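Why I Still Grow My Tomatoes From Saved Seed

I have 42 envelopes of seed in a shoebox on top of the fridge, and every February I take them down and feel rich. Some are tomatoes my aunt grew, a few are beans from a swap, and one just says "good pepper, ask Ziad." I did ask. Ziad Khalaf couldn't remember either, so we both grew it, and it was a very good pepper!

I love seed catalogs as much as anyone. I'll read them in the bathtub until the pages curl. But I think home gardeners give up something wonderful when they buy every packet new. A tomato you've saved for four summers has been through your late frosts and your sticky August with you, and you've been picking the plants you like best the whole time. That's plant breeding, even if you do it in flip-flops.

Take Bremus, the little yellow cherry I started with. My first row was all over the place — some plants sprawled, some split after every rain. I kept seed only from the ones that held their skins. I wouldn't trade the row I grow now for anything in a catalog, and I'd happily talk your ear off about it over the fence. 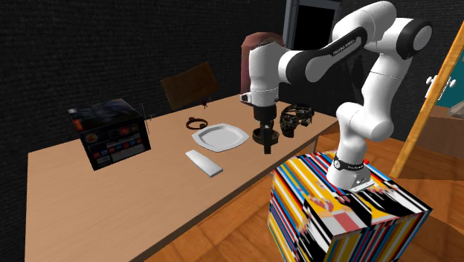
Samer Fakhoury thinks I'm too romantic about all this. His view is that most people have room for six plants, that squash crosses with everything in the neighborhood, and that a beginner who loses a whole season to a bad batch of home seed may never plant again. Buy fresh, he says, and spend the energy on your soil.

He's right about squash. I buy mine, and I buy carrots too, having once grown a bed of white, hairy things the rabbits wouldn't touch. But tomatoes, beans, peas and lettuce mostly pollinate themselves, and they're so forgiving! Let a few bean pods go brown and papery on the vine, shell them on the porch, and put them in a jar. For tomatoes, squeeze the pulp into a cup, leave it a few days until it smells awful, rinse, and dry the seeds on a plate.

So start with one plant this year. Tie a bit of yarn on the best one before anybody eats it, and write the name on the envelope while you still remember it.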